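Flendthorpe team frees up its planner for handheld demonstrations

Flendthorpe has released a new version of Garden, its software for turning handheld gripper recordings into motions a two-armed robot can follow. The update went out in November and changes how the program tracks the two grippers, how it lines up their recordings and how it deals with thin, flat items such as cards and folded sheets.

The company has been working on the tool with Løken, a small controls firm that wrote the original planner. Until now the two halves were sold and updated apart, and users had to match versions themselves. They now ship as one package – a change customers had been asking for.

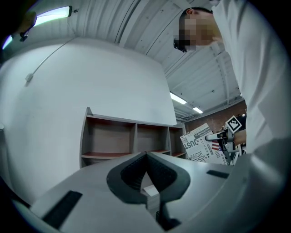 Software | Perception and planning

Garden works out where each gripper is by combining two sources. One is the view from the gripper itself. The other is the square black-and-white markers fixed to the tools, which can be read by a second camera when they are facing the right way. In the old version, a marker that dropped out of sight for more than a moment would cause the track to jump when it came back. The new one keeps several guesses running and settles on one after the marker has been read again.

"Most of our bad recordings weren't bad at all," said Corina Mihăilă, who leads the perception work at Flendthorpe. "The person did the job properly and the software lost the plot halfway through. We were throwing out good work."

Her group went back over 3,000 older recordings and ran them through the new tracker. The share rejected for tracking faults fell by 38 per cent, according to the company. It has not published the full results, but says a summary will be added to the release notes.

Plain white walls remain a weak spot. They give the tracker very little to hold on to, and the wide lenses used on the grippers bend straight edges near the rim of the view. The update includes a new calibration step for those lenses, which takes six minutes and has to be repeated if a lens is knocked or replaced. The old step can still be used, though it will be removed in a later version.

The other large change is in planning. Flat objects are awkward because they bend, fold and hide whatever is behind them, including the other gripper. The earlier planner treated anything held in the jaws as a stiff block. Garden now lets a user mark an item as flexible and set how much room to leave around it. The planner then keeps the second arm out of that space unless the recording shows both grippers working on the item together.
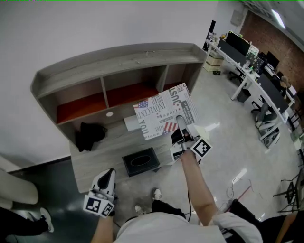

A printed card held in one of the two handheld grippers, over a low cabinet with open compartments.

Low furniture gets its own setting as well. When a person bends over a cabinet, the path of the hands often makes sense for a human back and shoulders but puts a robot elbow into the shelf. The planner can now keep the path of the gripper tips and choose a different posture for the arms behind them. If it can't find one, it stops and shows the point in the recording where the trouble begins.

Rawan Haddad, a planning engineer at Løken, said that last part took the most time. "The old message just said no solution. You could spend an afternoon guessing. Now you get the moment it failed and which arm was the problem, and you can decide if you want to record it again or move the shelf."

Skorville, which sells shop fittings and has been trying the software on shelf stocking, was given the update early. It asked for one more change before release – a way to trim the start and end of a recording without losing the timing between the left and right grippers. That was added, along with keyboard shortcuts for stepping through both tracks at once.

The update is free for current licence holders. Recordings made with the previous version will open as they are, but those from before the lens profiles were introduced have to be converted first. The converter is a separate download and handles five recordings at a time. Haddad said a batch mode is planned, with no date set.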